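Honditz Basket Library Opens Its Shelves to Borrowers Across the District

15 February 2021

Anyone who has ever promised to bring a plate to a fundraiser, and then stood in the kitchen wondering what on earth to carry it all in, will be glad to hear that the Honditz Basket Library is now open to everyone in the district.

The library began as a shelf in Hacer Polat's hallway and has grown (rather faster than her family would have liked!) into a collection of 351 baskets, from bread trays to great big picnic hampers, all free to borrow for up to a fortnight.

"People kept handing me their grandmother's baskets and I never could say no," said Ms Polat. "They're lovely things and they ought to be out at morning teas and christenings, with scones in them."

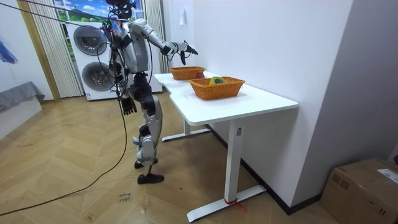
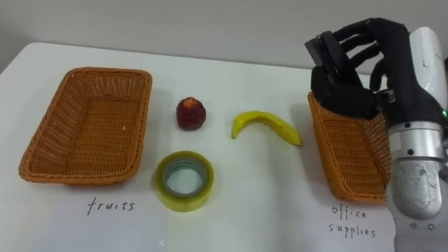 During January, 74 households joined in the trial, and the favourite by a long way was a willow hamper donated by Ayten Sarıgül, who wove it herself and has kindly agreed to teach a beginners' mending class at Trirnow Hall this autumn. Materials are included, and no experience is needed, just a bit of patience and an old apron.

Donations of baskets in any colour or condition are warmly welcomed. Borrowers can register at the Trirnow Hall front desk, where Yiğit Başaran will be happy to help.

Media enquiries: Fereshteh Arabzadeh, Honditz Basket Library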